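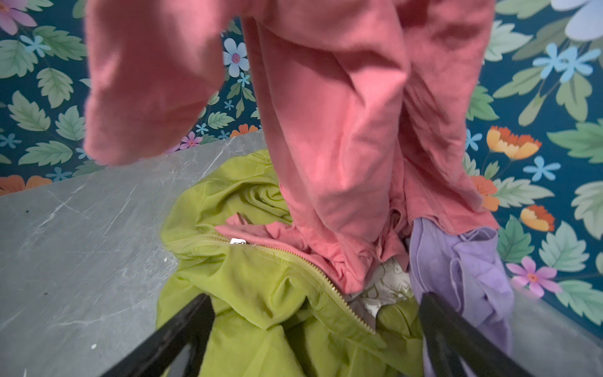
Print
E-mail

2026-08-24 — sorting table, mixed clothing

Fourth go at the sorting sheet, this time with the pile kept small on purpose. I still don't believe in it. The sheet says every garment gets a type, a fabric, a fastening and a fold, in that order, and that the order saves time. I've yet to see any sign of the saving.

Take the pink one. Soft cotton, coral, the sort of thing people live in at weekends. Bundled up it could be a sweatshirt or it could be lounge trousers, and you can't put down a type until you've had it out flat. A sleeve and a leg look very much alike when they're hanging. The gathered bit at the bottom doesn't settle it either. So the first box on the form is the last one you can honestly fill in, and I'd like somebody to explain to me how that is a system. For now I've pencilled "top or bottoms?" next to it, which the sheet does not allow.

The green jacket is easier to name and worse to handle. Chartreuse, smooth, a bit shiny, gold-toned zip. It creases if you look at it. The Plollex folding guide wants zips done up before folding, "to keep the line". Fine, but with other clothes bundled against it you get cloth caught in the opening, and then you're pulling at a zip with somebody's cotton in its teeth. My preference is to clear the opening first, run a finger down the inside, then close it. Adds a step. The guide has no such step and I suspect whoever wrote it folded one jacket, alone, on a clean bed.

Lavender piece: loosely folded, soft, gave me no trouble. I distrust the category it will end up in ("knit/other") because everything I can't decide on ends up there. Last month's tally had 129 items in knit/other. Nobody can tell me what they were.

White with a faint greeny-grey line print: only a bit of it showing between the green and the pink. This is the one that gets missed. A pale thing tucked inside a brighter thing goes into the crate with it, and gets written up as one garment. I want a line on the sheet that says shake out before counting. I have asked for this line before.

On the table top. The grey marble pattern was sold to us as "neutral, good contrast". Good contrast for the pink and the green, I'll give them that. For white or pale grey I'm not persuaded, what with the pale veining running all over it. A thin white strap or a drawstring could lie along one of those veins quite happily. There are also specks about, a white one and a couple of dark ones near the left side, and I can't say from looking whether they're lint or crumbs or the surface itself. Wipe before each pile, and if they're still there afterwards, ring them in pencil on the table plan so we stop picking at them.

Claims to check, since they keep being repeated to me as if they were settled:

Lei say their method gets through 200 garments a session. No mention of how big a session is, or whether any of the 200 had a zip.

Tristo say up to 2000 folds before the practice jackets show wear at the zip. I'd want to see the jacket.

Plekideo want 3 fold types only, for everything. I can make a sweatshirt fit that. I can't make a slippery jacket fit it — it slides open again as soon as you let go, and then it's a heap with a fold written next to it.

To do:
- new pile, same clothes, pink at the bottom this time
- try the jacket with zip open, then closed, and note which one holds its fold
- plain dark cloth over the table for pale items
- split knit/other, or drop it
- ask again about the shake-out line

Sheet version left as it was. I'm not changing the wording on the strength of one small pile, however much I'd like to.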